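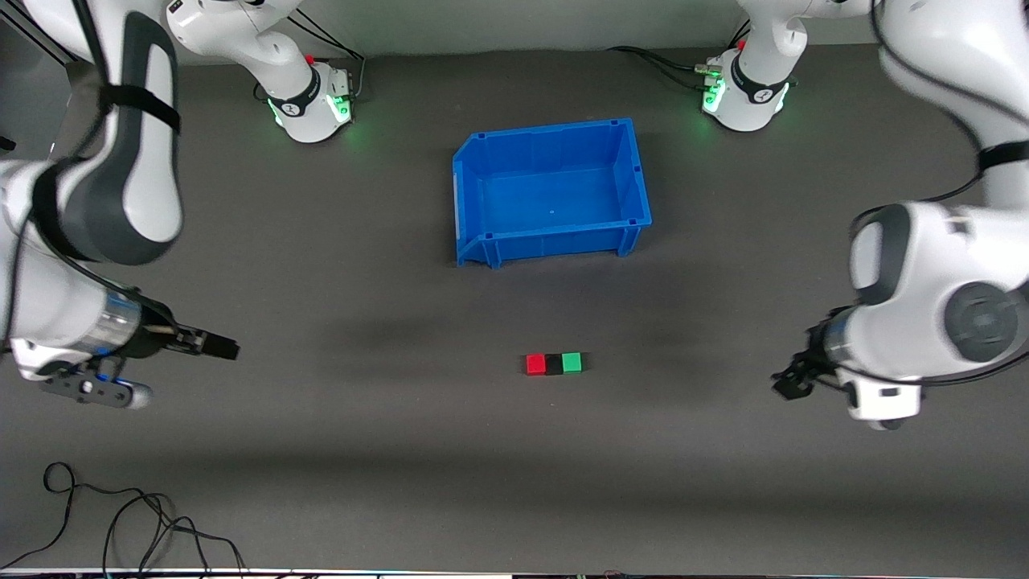
Speaker Notes: Can Machines Do the Chores Yet?

Events > Marinho Lecture Series > Speaker Materials

June
By Mafalda Pinheiro, Office of Applied Automation

Search this site Enter keyword Go

Slide 1. Opening

Thank Américo Cardoso for the introduction. Acknowledge the Eltoddale facilities staff in the audience. State the question for the session: which household and shop-floor chores can be handed to a machine today, and which cannot.

Ask for a show of hands from those who manage a stockroom.

Slide 2. The task on the opening picture

Two arms, one blue bin, three small cubes: red, black and green. The cubes are on the table and the bin is open and empty. A task of this kind is stated in one sentence: put the cubes in the bin.

Note for the audience that the cubes touch one another. A person picking up the black one from the middle would nudge its neighbors aside without thinking. A gripper with two parallel fingers needs room on both sides of the object, so the order of picking matters. Starting with the red or the green is the simpler plan.

Pause here. Allow one question.

Slide 3. From cubes to chores

Clearing a kitchen counter and returning parts to a tray share the same basic steps: find the item, grasp it, move it, release it. The difficulty lies in variety. Cubes keep their shape. Dish towels, bags of screws and half-full cartons do not behave so well.

Refer to the Vellus trial. The team ran 500 sorting attempts with rigid parts and completed 90 percent without help. Cillian Scanlon will take questions on method. Do not present the figure as a forecast for soft or mixed items, which the trial did not include.

Slide 4. Shop floor

The Steneck workshop reviewed its closing routine and listed 11 separate chores. Staff judged 2 of them suitable for automation at present, both involving rigid parts of known size. Sweeping under the benches was discussed at length and left with the evening shift.

Credit Glória Patrício for the review.

Slide 5. Position of the office

Automation may be considered where items are uniform, the work area is fixed and a mistake costs little. Other chores should remain with staff until further trials are complete. Requests for a trial go to Eduardo Serrano in writing, with a list of the items to be handled.

Leave this slide up during questions.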